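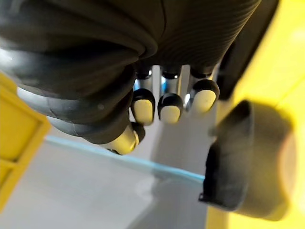 The work surface is the hardest-working furniture most of us own and the only piece we never bought on purpose. Couches get a Saturday's worth of sitting and bouncing. The worktop gets whatever was cheap, flat and already in the garage.

Hậu Mai has owned four of them. The current one, in the back room of her repair shop in Prirklow, is a Bruller bench that cost $457 and came with a booklet on how to oil it. She has read the booklet twice. The bench has been oiled once, in March, and the cloth she used is still draped over the vise.

"I keep meaning to do the other half," she says.

Mai fixes small household things: lamps, kitchen scales, music boxes, the occasional stapler with sentimental value. Her rule is that only the job in progress may stay on the bench. On the morning I visited, the job in progress was a mantel clock, along with a tray of screws, two mugs, a stack of mail and a rice cooker that she described as "next."

Her bench lamp is called Ông, which is Vietnamese for grandfather, and it has the posture to match. It droops a little more each hour. By lunchtime it is lighting her knees.

Across town, Primo Santoro takes a stricter view. He builds drawer units under the name Plotent and believes that a flat surface is a moral test most people fail by dinner. His own bench gets wiped down every evening. Every tool goes back to a painted outline on the wall, and when I put my notebook down near the glue he moved it to a chair.

I asked where he keeps the things that don't have an outline. He thought about it for longer than I expected, then opened a drawer. It held string, dead batteries, a doorknob, a single ski glove and what must have been roughly 223 rubber bands. He closed it again and offered me coffee - in the kitchen, naturally.

I went home in July 2023 full of purpose and cleared my own table down to the bare top. There was a burn mark I'd forgotten, a ring from a paint can and, under the phone book, the missing piece of a puzzle we gave away years ago. I put the phone book back on top of it.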